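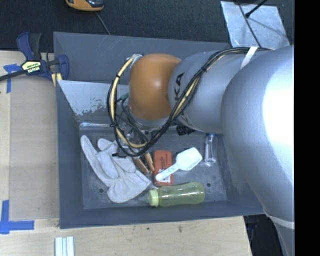 Wie kauft man eigentlich einen Roboter? In den Einkaufswagen passt er jedenfalls nicht! Wer einen Roboterarm haben möchte, muss vorher ganz schön viel planen, und das ist richtig spannend.

Bienvenido Salazar plant so etwas bei der Firma Indden. Zuerst fragt er immer: Was soll der Arm greifen? Ein weicher Handschuh knautscht sich zusammen, eine Flasche kann wegrollen, und eine Schachtel hat Ecken. Dafür braucht man den passenden Greifer, das ist sozusagen die Hand. Die kauft man oft extra!

Dann kommt die Einkaufsliste. Auf der steht viel mehr, als man denkt:

- der Arm
- der Greifer
- Kabel und Schläuche
- Kabelbinder, damit nichts herumbaumelt
- eine Kiste und ein fester Tisch
- Klemmen und Klebeband

Kleinkram kostet auch Geld. Für Kabelbinder, Klebeband und Klemmen hat Bienvenido beim letzten Mal 202 Euro eingeplant, und für Ersatzteile legt er noch 300 Euro zur Seite (so eine Art Sparschwein für den Roboter). Das Teuerste bleibt natürlich der Arm selbst.

Und die Zeit? Die muss auch in den Plan! Bis alles geliefert ist, vergehen bei Indden 16 Wochen. Danach wird noch vier Tage lang geschraubt, verkabelt und ausprobiert.

Plant doch mal selbst einen: Was soll euer Roboter greifen? Malt ihn auf und schreibt eine Einkaufsliste daneben!

Weitere Artikel
Warum haben Roboter Gelenke?
Snædís Thygesen baut einen Greifer aus Pappe
Was macht ein Sensor?
Taschengeld planen mit Lovely Abella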